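Strachan Garden Forum > Growing Indoors > Overwintering peppers, who's doing it this year?

vernonz
October 12, 2024
OK, nights are getting down there and I'm starting the great pepper migration again! Last winter I kept four plants alive in the spare room and they were setting fruit a good month before anything I grew from seed. I'm completely sold. This year I want to bring in the Tremier cayenne, both of the habaneros and a jalapeño that has no business being as big as it is.

My routine so far: pick everything, cut back hard to a Y shape, knock the old soil off the roots, rinse the roots in a bucket, repot in fresh mix. Then a cool room and very little water until spring.

Anybody doing it differently? I love hearing about this stuff.

drindley_dirt
You cut back before you bring them in? I always let mine settle for two weeks first and then prune. Cutting and repotting on the same day is a lot to ask of a plant.

vernonz
Same day, every time. I figure a plant with no leaves can't complain much about its roots. Lost one out of five last year and that one had stem rot anyway.

kaiwen_yu
Kai-wen here, third winter doing this. I'm with Vernon on the same-day cut, but I don't bare-root anymore. It's a giant mess and I didn't see any fewer aphids for it. What worked for me was a soap spray outside, top and bottom of every leaf, and then again five days later. THEN prune.

The room matters more than the pruning, if you ask me. Mine go in the back bedroom with the heat vent shut, and it stays around 63 in there all winter. They just sit and sulk, and sulking is what you want.
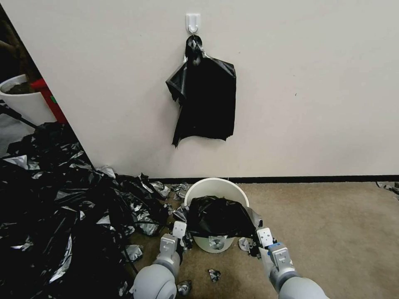 The other thing is light. You don't need much if they're cool. I had mine under a shop light for the first winter and they kept pushing out pale, floppy growth that the aphids went nuts for. Second winter I turned the light off until the end of January and got short, tough little stems. So much better!

drindley_dirt
63 isn't dormant though. That's just slow. I keep mine in the basement at 55 or so with one small window and water them once a month. They look like dead sticks and I love every one of them.

nisiner_nan
Jumping in because I have the opposite problem, my peppers live in the kitchen window and never stop. I picked 21 jalapeños between Christmas and spring last year off one plant. Small ones, but still! Is there any reason to let them go dormant if you have the window for it?

vernonz
21 in winter is fantastic, Nan. Which way does the window face?

nisiner_nan
South, with nothing in front of it. I pollinate with an old makeup brush.

kaiwen_yu
If you've got a south window like that, keep going. The only downside I know of is they can be a little worn out by August. My neighbor's did that, lots of leaf and hardly any peppers in the hottest part of the summer. Could have been her soil too.

drindley_dirt
Not buying the worn-out thing. Peppers are perennials where it's warm, they don't need a nap. Feed it and it'll be fine.

kaiwen_yu
Fair, one plant isn't much to go on. Still, I'd swap the top couple inches of soil in spring.

hotpod
What about fungus gnats? I tried this once and had so many gnats by New Year's that I threw everything out - cried a little over the habanero.

vernonz
Oh no! Water less than you think, and then less than that. Bottom watering helped me a lot, and so did the yellow sticky cards. And don't use the cheap mix that's full of bark.

drindley_dirt
Agree with Vernon for once. Dry top inch, no gnats. BTI bits in the watering can if they show up anyway.

hotpod
Thanks, all. I'll try again with two plants. They're still outside and the forecast says 32 for tomorrow night, so I guess I'm digging after work!

vernonz
Dig tonight if you can! And post them when they're potted, I want to see how far back you cut.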